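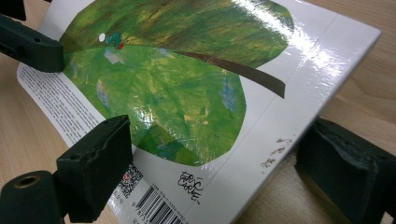 The Campbell is a small hotel in the harbour quarter of Kivstead. It takes up the former counting house of a grain company and two neighbouring dwellings, which were joined to it at different times. The hotel has 26 rooms and is open all year except February, when the heating and the pipes are inspected. It should not be confused with the Campbell Rooms, a dance hall in the upper town, now demolished.

Name

The name comes from the family who owned the counting house until its sale. The first hotel keepers wanted to call the place the Harbour Hotel, but another house on the quay was already using this name. The painted word CAMPBELL was still readable on the gable, and it was kept. In the local speech the building is often called "the Counter", also by people who have never seen the counter itself.

History

The oldest part was built at the end of the eighteenth century, when Kivstead was shipping barley and oats to the islands. On the ground floor the merchants were paid, and on the floor above lived the head clerk with his household. The attic was used for samples of grain, which were kept in drawers for one season and then thrown away.

After the railway reached Trillutthorpe, most of the grain trade moved there and the counting house lost its use. It was for some years a school of navigation and later a store for ropes. The change to a hotel was made in steps. At first only the upper floor was let, mainly to captains and to travelling salesmen, and the guests took their meals in a public house across the street.

The two dwellings on the north side were added after a fire had damaged their roofs. As their floors are lower than the floor of the counting house, there are short flights of steps in every corridor – a feature that is mentioned in almost all the older guidebooks, usually as a complaint.

The hotel was closed for a long repair at the beginning of this century. It opened again on December 13, 2019, after a second and shorter repair, in which the plaster ceiling of the pay room was secured and the street windows were changed back to sliding sashes.

Building

The street front is of yellow brick with stone around the door. The door is not in the middle, and it is believed that the builder had planned a wider house and did not get the last plot. The rear faces a paved yard with a well, closed today by an iron lid.

Inside, the best known space is the pay room, now used for breakfast. Its long oak counter is original, except for the western end. The ceiling shows ears of barley and a border of knotted rope. A narrow stair behind the counter goes directly to the former rooms of the clerk, so that he could come down without using the street door.

The rooms differ much in size. Those in the counting house are high and have shutters inside, while those in the dwellings are low, with sloping walls on the top floor. Room 2 still has the iron safe of the company, built into the wall beside the fireplace. The key has been lost, and the safe has stayed shut through both repairs.

The painted ceiling question

In the clerk's parlour there is a painted ceiling with clouds and seabirds. It was long given to the Drestitz workshop, a family of decorators who worked in several towns on this coast. The reason was the similarity to a signed ceiling in Trillutthorpe, which has the same birds in nearly the same order.
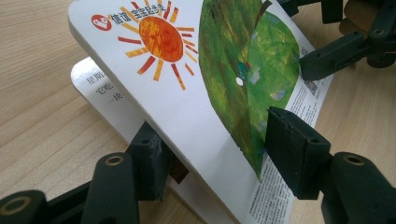 Marina Makris has objected that the birds prove little, as pattern sheets with such motifs were sold openly and any painter of the district could have had them. In her view the clouds are by a weaker hand than those in Trillutthorpe, and the blue was laid over an older coat of whitewash, so the work could be later than the time when the Drestitz family was active. The hotel's own leaflet now says only "after Drestitz".

Cleaning of one corner has brought out a line of letters, too worn to be read. A full cleaning was proposed but has not been done.

Use today

The hotel is run by a local company, which also owns the yard and the boathouse behind it. Breakfast is open to people who are not staying in the house. The pay room can be hired for weddings and meetings and seats around 40 persons. There is no lift, because the different floor levels would make it necessary to break through the old stair. Guests who can not use the steps are given rooms on the ground floor, towards the yard.

The front, the counter and both decorated ceilings are protected. The dwellings are protected only from the outside.

See also

Kivstead harbour
Drestitz workshop
Grain trade in Trillutthorpe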